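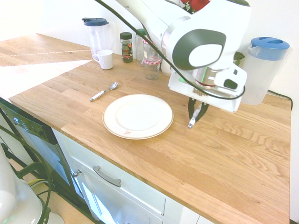

## Gilchrist White-Handled Flatware: Evaluation for Residence Dining

The Skotasico residence office evaluated the Gilchrist flatware line over a period of 28 weeks, ending in September, in the shared kitchens on the upper floors. The review was conducted by Ánh Khổng of the household purchasing unit. Its purpose was to determine whether the line should replace the all-metal pattern now issued to residents.

### Appearance

Gilchrist pairs a silver working end with a plain white handle. The pattern is well suited to the white plates with a thin gold rim that the residence already owns, and residents who completed the comment card described the combination as tidy and somewhat more domestic than the present issue. Against a light oak counter the handles are easy to find, a point raised by several residents who cook late in the evening. On a white tablecloth the advantage disappears.

### Handling

The handles are slim. Most residents found them comfortable for ordinary meals. Those with reduced grip strength did not, and three asked to return to the older pattern within the first month. The teaspoon is the best piece in the set: balanced, deep enough for sugar or loose tea, and narrow enough to enter a small jar. The soup spoon is less successful and tends to tip when rested on the rim of a shallow bowl.

### Care and wear

All pieces were washed daily in the kitchen machines on the standard cycle. The metal kept its finish. The handles showed light staining after contact with turmeric and tomato, most of which lifted with baking soda. Of the 200 pieces issued, three were withdrawn for a loose joint between handle and metal. Clakach, the supplier, replaced them without charge, although the replacements took about a month to arrive.

### Comparison

The Brirkelell pattern, tested previously, is heavier and has shown no joint failures. It costs more per setting and is sold only in complete sets, so that a lost teaspoon cannot be replaced singly. Gilchrist pieces may be ordered individually.

### Recommendation

Gilchrist is approved for the shared kitchens and for guest settings. It is not approved for the main dining room, where the volume of washing is considerably greater. Residents who prefer a thicker handle should continue to receive the existing pattern on request. Kitchens should inspect the joints at each quarterly inventory and set aside any piece that moves when twisted by hand.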